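I met Adjoa Appiah in her kitchen at 8 in the morning, which she told me was the only time she'd have a free hand, and even then she only had the one. The other was stirring a pot of brown butter the whole time we talked. (It smelled incredible. I was not at my most professional.)

Adjoa makes the malted oat cookies sold under the name Molano, and if you grew up dunking graham crackers in milk like I did, you'll get the appeal in one bite. They're crisp at the edge, a little chewy in the middle, and saltier than you expect.

"My dad kept a jar of malted milk powder over the stove," she said. "He put it in everything. Pancakes, oatmeal, once a meatloaf. We don't talk about the meatloaf."

I asked how long it took her to get the recipe right, and she laughed and pulled out a notebook with butter stains on nearly every page. She's on batch 493. The one she sells is a lot earlier than that, but she keeps fiddling.

"Rodrigo tells me to leave it alone," she said. That's Rodrigo Pastor, her husband, who does the deliveries and eats the broken ones. "But flour changes! October flour doesn't act like spring flour, I swear."

Her big tip for home bakers is to chill the dough overnight, and to toast the oats dry in a skillet first. "People skip the oats part. I can always taste it." I've been skipping the oats part for years, so I just nodded and took another cookie. 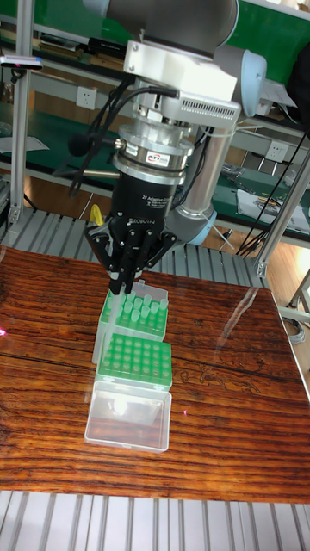
A Robotiq gripper above a pipette tip box.

We got onto chocolate chips after that, and I'm sorry to say she's against them. "In these, yes. They bully the malt." She does like a handful of chopped dates, and she's working on a version with rye flour that Caoimhe Kavanagh, her neighbor and main taste tester, has already asked for twice.

Before I left she packed me a bag for the drive, still warm, and made me promise to share. I got as far as the first stoplight.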